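The Night Shift Learned to Share

I got to Loteck a little before six in the morning, which is when the night people are tired enough to tell you things. Loteck fixes up used servers and sends them back out into the world, and last April it put its first robot arm on the repair floor. I'd been hearing about it ever since (mostly from people who had never met it), so I asked if I could come and hang around.

Kamil Havlíček let me in. He's been taking servers apart for most of his working life and he talks about them the way my uncle talks about trucks. "You want coffee or you want to see the arm?" he asked. I wanted both!

The bench crew handled 373 machines the month before I visited, and 196 of them went past the arm at some point. I figured that meant fewer people. So far it doesn't. There were six technicians on the night bench before, and there are six now, but what they do with their hands all night has changed a lot. The arm gets the fetching and placing, the small fussy moves you make over and over until your wrist starts to complain. The crew gets the odd cases, the bent pins, and the paperwork, which has grown like crazy.

That last part is a sore spot. Kamil told me he used to finish a shift with dirty fingers and now he finishes with a full inbox. Every time the arm stops and asks for help, somebody has to write down why. He likes that his thumbs don't hurt anymore. He doesn't like typing at four in the morning, and I can't blame him.

Pay was the other thing I asked about. Technicians who took the five-week training at Urban, the outfit that set up the arm, got a bump. Two people passed on it, and they still do everything by hand at the far end of the bench. They seemed perfectly happy down there, radio going.

What surprised me was how picky everyone had become about the tiny stuff. A processor socket is a touchy little thing, and the crew can argue about the right way to come down on one for a whole coffee break. Kamil says he never had to put it into words before. He just did it.
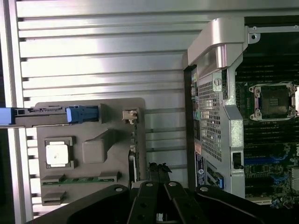 What the Day Crew Thinks

The day people get their own arm next, and they've had months to form opinions. One woman told me she'd take it tomorrow if it came with a better chair. Another wants to know who gets blamed when a board comes back dead, and so far she hasn't gotten an answer she likes. Kamil has offered to stay late and show them the ropes, provided someone else does the typing.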